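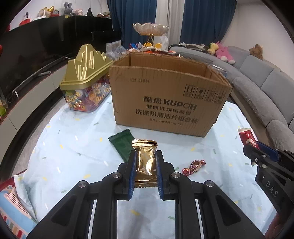

十一月,早上七点半醒的,外面还黑着。窗台上有一层薄霜,暖气片是温的,不烫。昨晚睡前忘了关厨房的小窗,进去的时候脚底发凉,先把窗关了再烧水。早饭是昨天剩的粥,加了一点咸菜,又煎了一个蛋。蛋煎老了。

今天主要的事是收拾糖。拖了快一个星期,客厅那张圆桌一直被占着,吃饭都是端到茶几上吃,弯着腰,吃完腰酸。昨天晚上就想好了,今天不管怎样要把糖分完,该寄的装箱,该留的放进柜子,桌子腾出来。

糖是从几个地方攒下来的。一部分是上个月从Wasance买的散装,那家店月底清货,可以自己拿袋子装,我装的时候没有挑,什么颜色都抓了一点。一部分是妹妹上次来带的,还有一部分是单位发的。本来都分开放,后来嫌占地方,倒在一个大袋子里,结果全混了。有独立小包装的,两头都压着锯齿边,也有两头拧起来的老式糖果。包装颜色倒是很杂,金的,深绿的,红的,都有。混在一起拿的时候沙沙响。

先铺桌布。浅蓝色的那块,上面印着一小段一小段的彩色短线,黄的绿的白的灰的,像撒了纸屑。这块桌布是过生日时买的,后来一直当普通桌布用。圆桌铺它不太服帖,靠边的地方总是有些皱,抹平了过一会儿又起来。我试过在下面垫防滑的网,也没什么用,后来就不管了。铺之前拿湿布擦了一遍桌面,有一圈杯子印擦不掉,正好盖住。

纸箱是从阳台拿进来的,棕色的瓦楞纸箱,口上有点毛糙,正面左上角有一小行点阵打的编码,颜色很淡,我凑近看了也没认全。原来装什么的已经想不起来,多半是厨房用的东西。箱子在阳台放了一个夏天,我担心受潮,用手指按了几处,还挺硬。里面掉了一点灰,倒过来拍了拍,又用干抹布擦了一遍。放在桌子中间,糖就放在它前面,拿起来顺手。

开始想得很简单,一种颜色一堆。分了没一会儿就发现这样不行,同一个颜色里面有好几种口味,红色的尤其乱。有一种红色小袋,上面有白色的小字,还有一种是拧头的,亮亮的红纸,反光里带点粉色和银色。颜色一样,吃起来完全两样。拧头的是硬糖,含很久才化。袋装的我拆了一个吃,是软的,里面有果酱,甜得有点齁,喝了半杯水。

后来改成按软硬分。硬糖给妈妈留着,她喜欢饭后含一颗,软糖她嫌粘牙,去年有一次粘掉了补牙的材料,专门跑了一趟牙科,之后就不碰了。软糖和带馅的寄给妹妹家。小外甥女什么都吃,不过妹妹说了晚饭后不给,所以大概也吃不了多快。

金色锡纸那种我自己最喜欢,袋子皱皱的,两头压得很紧,不太好撕。里面是坚果太妃糖,咬下去先脆后粘。撕口总是撕不直,要顺着锯齿找一个尖角往下扯。我一边分一边吃了几颗,后来把糖纸收在围裙口袋里,免得混进桌上的糖里面。去年就有过,箱子寄到了,妹妹打电话说里面有空的糖纸,问我是不是寄错了垃圾。那次是我吃完随手放下,没看。

深绿色的是薄荷味。这种闻着就知道,隔着包装也有一股凉气,和别的放久了会串味。我单独找了一个密封袋装它,封口的时候把空气挤了挤。密封袋是以前买三明治时送的,洗过,袋角有一点发白。装完放在箱子外面,决定最后再放进去,压在最靠边的地方。

中间水壶响了一次,去泡了茶。茶叶快没有了,要记得买。还有洗碗海绵,垃圾袋小号的。

十点多妈妈打电话来,问我这周末回不回Stellivach。我说看天气,那边如果下雪路就不好走,上次车在坡底下停了很久,等前面的车撒沙子。她说家里的炉子修好了,换了一个零件,师傅来了两趟,第一趟带错了型号。又说院子里的萝卜都拔了,埋了一些在沙里,剩下的腌了。她让我别买糖,说家里有。我说我这里更多,正在分。她说那你带硬的来,不要带软的。我说知道。电话里她那边一直有收音机的声音,后来她说锅开了,就挂了。

挂了以后接着分。发现刚才接电话的时候手没停,把一小把软糖放到硬糖那边去了。又挑了一遍。这种事做起来很慢,袋子上的字又小,有几种只印了花,没有写是什么馅,只能捏。捏起来硬的不一定是硬糖,天冷的时候软糖也是硬的。后来我把拿不准的放在暖气片旁边的盘子里,过一会儿再捏,果然有几颗变软了。有一颗巧克力的化了一点,从封口渗出来,我就吃了。

午饭煮了面条,放了白菜和剩下的一块豆腐。没有上桌,还是在茶几上吃的。吃完洗了碗,顺便把灶台擦了,灶台边上那道缝里有油,用旧牙刷刷的。刷完牙刷直接扔了。

下午开始装箱。先在箱底铺了一层纸,用的是包杯子剩下的白纸,揉过的,重新抹平。然后放大件。给妹妹的东西除了糖,还有一副1000片的拼图,是她自己点名要的,图案是港口,蓝色特别多,我看着都觉得难拼。拼图盒是扁的,平放占掉大半个箱底。旁边塞了一双毛线袜,是我秋天织的,左脚那只的袜口稍微紧一点,我拆过一次重新收针,还是紧。妹妹脚细,应该能穿。另外有一小包干香菇,一包针线,是她说Harju那边买不到合适颜色的线,让我找的深灰色。深灰和黑放在灯下差不多,我拿到窗边看了才确定。

糖放在上面。开始是散着倒进去的,倒完觉得不好,摇一摇全滑到一边,箱子提起来会歪。又拿出来,分装在几个布袋里。布袋是旧枕套剪开缝的,白底小蓝点,缝得不算整齐,能用。每个袋口穿一根棉绳,绳头打结,不然会抽丝。有一个袋子的绳子太短,系不成蝴蝶结,就系了死结,妹妹要用剪刀剪。

金色的那种我给自己留了一些,没有全放进去。装到一半又觉得留多了,抓了一把放回去。

装好后称了一下。家里没有大秤,只有厨房秤,最多称到5公斤,箱子放上去会把显示屏挡住,看不见数字。我在箱子下面垫了一个倒扣的大碗,先把碗的重量清零,再放箱子,蹲下来从侧面看。第一次没放稳,箱子往一边倒,赶紧扶住。第二次看清了,超出2000克。Inton的小包裹就按2000克算,超过就是另一个价钱,贵不少。

于是拿东西出来。拼图不能拿,袜子也没多重。把干香菇拿出来称,轻得没什么意思,放回去了。最后还是减糖。拿出一整袋,再称,还差一点,又从另一袋里抓出一些。拿出来的里面硬糖很多,是我早上没分干净的,正好归到妈妈那边。抓来抓去,终于在线以下。胶带也有重量,我把胶带卷放上去比了比,觉得一圈胶带不至于过线,但还是又拿出两颗。

光是糖,放进箱子的部分是780克。这个数字我写在便条上贴在箱子里面了,寄国外的要填内容和重量,虽然妹妹那里不算远,Inton的单子也有这一栏,去年没填,柜台让我重新写了一张。这次提前写好。内容写的是糖果、拼图、袜子、干货、线。价值那一栏不知道怎么写,糖多少钱我早忘了,Wasance的小票翻遍了钱包也没有,在大衣口袋里找到一张,是买灯泡的。

封箱之前写了一张短信给妹妹。用的是明信片,正面是Stellivach的湖,印得偏绿,真正的湖没有那么绿。写了哪袋是薄荷的,不要和别的放一起,写了拼图我没拆过,少片不要找我。又写了炉子修好了。字越写越小,最后一行拐到边上去了。给小外甥女单独画了一只猫,画得像兔子,在旁边写了"猫"。

封的时候纸箱口有点合不上,布袋鼓出来。用手往下压,听见里面有糖纸响,不敢太用力。把最上面的布袋拿出来横着放,就平了。胶带是透明的宽胶带,贴了一条横的,又沿着边贴。胶带头找不到,转着摸了半天,用指甲抠起来,抠的时候撕成了细条,撕了一长截扔掉才恢复正常宽度。以后用完要折一个角,每次都这么想,每次都忘。刚才用完折了。

那行淡淡的编码没有盖住,想了一下要不要用笔涂掉。以前听柜台说旧箱子上的条码最好遮上,这个只是一行点,应该没关系。还是撕了一小块白纸糊上去,胶水涂多了,纸皱了。地址写在上面的大白纸上,黑色记号笔,写完等它干再贴透明胶带。去年急着贴,把邮编糊掉了一个数字。

下午四点天就开始暗。Inton的代收点5点关门,在超市后面那条街。我看时间够,穿了外套就出门,箱子抱在胸前,看不见脚下,下楼一级一级地试。楼道里的灯又不亮了,二楼和三楼之间那盏。出了门风大,手套只戴了一只,另一只在家里,抱箱子的那只手冻得发红。路上有冰的地方都撒了碎石子,走着还好。

代收点前面排着队,前面的人寄滑雪板,包得很长,量了好几遍。轮到我,柜台上的秤显示没有超,比家里的秤还轻一点。早知道那一小袋不用拿出来。填的单子也通过了,只让我在价值那里写一个整数,我就写了一个。问几天到Harju,说正常是三四天,最近包裹多,可能慢一些。给了一张收据,我折好放在钱包的夹层里,这次没有放大衣口袋。

回来顺路买了茶叶和海绵。垃圾袋只有大号,没买。看到货架上有新的糖,圣诞包装的,站了一会儿,走开了。面包打折,买了一条黑麦的。排队的时候手里东西不多,想起鸡蛋也快没了,又不想再走回去,就算了。

到家先烧水。手慢慢暖过来,有点痒。换了鞋,把桌上剩下的糖收了。给妈妈的硬糖装在一个铁皮饼干盒里,盒盖不太紧,用橡皮筋箍了一道。自己留的放进碗柜最上面一层,要踩凳子才够得到,这样不会每次经过都拿。分不出是什么的那几颗还在暖气片旁边的盘子里,晚上看书的时候慢慢吃掉。其中一颗是甘草味的,很咸,吐了。

桌布取下来,到阳台抖了抖。抖出来一些糖屑,还有一小片金色的锡纸,应该是我撕包装时掉的。布上有一块黏的,在白色短线旁边,用湿毛巾擦了几下,没有全下去,就扔进洗衣篮,和深色的分开。上次和一条新的红毛巾一起洗,浅蓝差点染了,拿出来一看有一角发粉,重新漂了一遍才好。这次等攒够浅色的再洗。

桌子空出来以后觉得客厅大了一点。那圈杯子印还在。在网上看到说用牙膏能擦掉,试了,用旧毛巾蘸一点打圈,擦了一阵,印子好像淡了,也可能是灯光的关系。牙膏味倒是留下了,晚饭的时候一直闻到。

晚饭在圆桌上吃的,黑麦面包,汤是冰箱里冻的豌豆汤,化开加了一点水。凳子有一只脚下面的毡垫掉了,坐着晃,在下面垫了折起来的超市小票。毡垫应该在抽屉里还有,找了一遍,找到了去年丢的卷尺,没找到毡垫。卷尺放回工具盒。

饭后给妹妹发了消息,说寄出去了,没有说里面有什么,只说有一袋绳子要剪。她回得很快,问香菇放了没有。我说放了。她说那就行。又问猫粮有没有多的,我说我又不养猫。她说发错了,是要问楼下邻居的。

八点多看了一会儿书,看的还是那本讲修船的,看到换龙骨那一段,术语太多,同一页读了两遍。围裙口袋里的糖纸到这时候才想起来,掏出来一大团,展开了几张金的。背面是白的,想着可以垫花盆底下或者做书签,试着夹了一张在书里,太滑,书一竖起来就掉。都扔了,只留一张压在玻璃杯下面。

明天要做的:鸡蛋,小号垃圾袋,打电话说楼道灯的事。阳台剩下的几个纸箱要踩平,拿下去。另一只手套找到了,在鞋柜后面,沾了很多灰,也要洗。如果周末回Stellivach,饼干盒放在门口的椅子上,免得忘。萝卜要跟妈妈要几根,沙子埋的那种,腌的不要。

牙刷了两遍,今天糖吃得太多。十点半关灯。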